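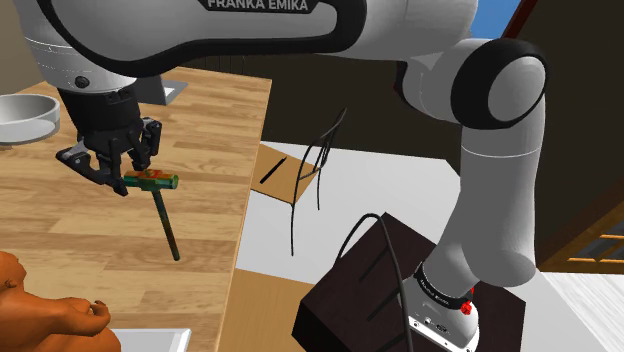
Bench 2 layout in simulation, arm over the hammer, fingers spread around the head end.

Friday, tool room notebook, Rinwood site
Entry by M. Kasprzak. Copies to E. Lennox and Tamsin Calloway.

Purpose. To record the state of the hand tool handover work in simulation and the changes it will require of tool room staff, before the bench is released to the day shift in May.

Simulation. The hammer was run as the only tool on the table. Total runs to date are 1,416, of which 572 used the present finger spacing. Grasps near the head are steadier than grasps on the handle, which tends to swing. The handle will nevertheless have to be presented to the person receiving the tool, and the release position has not been settled. Lennox to propose two candidates.

Staffing. Tavion Calloway currently issues and receives all hand tools at the window. Under the plan he moves to inspection and minor repair, with the arm handling issue only. Returns stay with a person. He has asked that the inspection duties be written into his job description before the change takes effect, and I support the request. His pay grade is unaffected.

Concerns raised at the shift meeting, 7:40 a.m.:
Fitters use the window to report worn handles and loose heads. No other route exists for these reports at present. A paper log at the bench was suggested.
Night shift has one attendant and asked who may stop and restart the arm. Not answered. Referred to Tamsin Calloway.
Training is set at 40 minutes per person. Several fitters considered this short.

Open items. Release position. Wording of the stop and restart rule. Log sheet, draft 42 is the old Vidal form and should not be reused.

M.K.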